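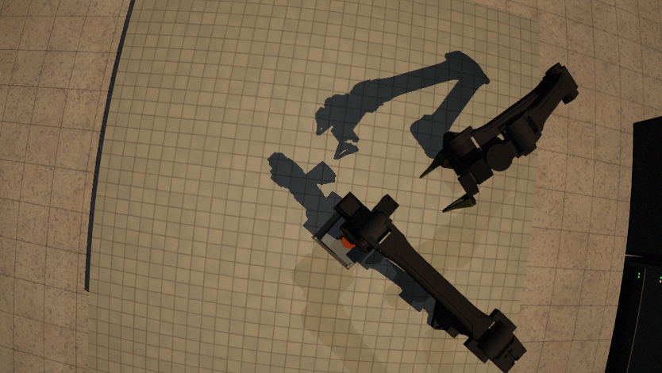 The two-arm cell in simulation, clear box held in the lower gripper.

Minutes, handover rules group, March 28, 2021

I'm typing these up from my own scribbles, so shout if I've put words in your mouth! Mamta Agarwal ran the meeting and I took notes (again). Last time's minutes went through with one fix: the Plamitz cell is the one with the old rulebook, and I had written Jutora.

Rule 5, who lets go first. This took up most of the hour. The draft says the giving arm keeps its grip until the receiving arm reports a hold. Pathak's people wanted a fixed wait instead, and they asked for 2000 milliseconds. Mamta didn't like that at all, and I have to say I'm with her, a timer doesn't know if anybody has caught the thing. We agreed to keep the draft wording and add a maximum wait, after which both arms stop and a person gets called over. The number stays blank until June.

See-through parts. Wenen asked if clear boxes need their own rule, and we went back and forth on it for ages. I said yes, mostly for the edges, which are thin and easy to lose against a pale mat with a grid on it. Agreed: any test with a clear container gets run both with something bright inside and with nothing in it, and the results are written up separately. I'll draft that one.

Open fingers. Short one! An arm waiting to receive has its fingers spread before the other arm starts its approach. Everyone was fine with this. The wording goes in as rule 6.

Simulation sign-off. Jutora has 129 saved runs and would love for them to count toward approval. Mamta said they can count for reach and path checks, but grip checks still have to be done on the real cell. Jutora asked for that in writing, so there it is.

To do: Mamta sends out the new rule 5. I write the clear box rule. Pathak sends us their stop times.

Next meeting is in June, same call link.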